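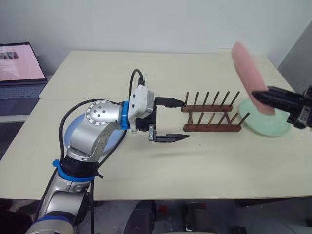 January 4, 2019

Back at the bench after the break. I said in the last post that I would write down how the plate task is going, so this is mostly for my own records and for the two or three people who asked.

The job is simple to say. Plates start flat on the table, and the two arms have to get them into a wooden rack, one plate to a slot. A person steers both arms through the whole thing, we record what the cameras and joints report, and later the learning system is trained to copy it. One run from start to finish is what we call an episode. The current total is 1044 good ones. I am aiming for 2579, a number that came out of a spreadsheet Chang-ho made and which I have stopped arguing with.

Picking a plate up is the slow bit. A plate lying flat gives a two-finger gripper very little to hold. You have to come in low at the rim, get one finger underneath, close, and only then tilt. When one plate is lying on top of another it is a bit easier, as the lower one lifts the rim of the upper one off the table. I noticed in December that most of my stacked episodes were clean and most of my single plate episodes had at least one failed grab in them. If we kept only the clean ones the system would see far too many stacks, so we now keep a count for each starting layout and stop recording a layout when its share is full.

Failed grabs were the other argument. Daniyal Mohmand wanted them all thrown out. My view is that a missed grab followed by a proper recovery is worth keeping, and a missed grab followed by ten seconds of me poking at a plate is not. We settled on a rule: one retry allowed, and the plate must not be pushed more than its own width across the table. By that rule I went back through the old recordings and dropped 295 of them. It took most of two evenings. Some were fine apart from a long pause at the start where I was clearly looking for my tea.

Pauses matter more than I expected. If the person steering stops to think with the gripper just above the rim, the system learns to stop there too, and sometimes it never gets going again. Chang-ho Tak trims the dead time at the start and end, but we don't cut from the middle, so a long pause in the middle means the episode is binned.

Colour is the next thing. I use pink, pale green and light blue plates at the moment. They show up well against the table, probably too well. I would like some plain white ones in the set before May, even though they will be hard to see and I will complain about them the whole time.

The rack has two rows of six pegs. For a while I always filled it in the same order, and the trained system did the same even when there was already a plate in the way – it tried to put the second one in on top of the first. Now the target slot is picked at random before each episode and I read it off the laptop behind the table. It feels fussy but the newer runs are better for it.

For labelling we are still on Zollow. It does the job, though it loses the notes field if you go back a page, so I write notes in a text file first and paste them in. If anyone knows a fix, please leave a comment.

A few things to sort out next:

Move the rack about more between episodes. It has stayed in nearly the same spot for too long.
Record some runs with the plates started on the left arm's side. I am right-handed and it shows in the data.
Ask Daniyal to do a full batch on his own, so that the steering isn't all mine.
Write down the retry rule properly and put it somewhere we can both find it.

I plan to train again when the white plates have arrived and been recorded, and I'll post the results then, good or bad.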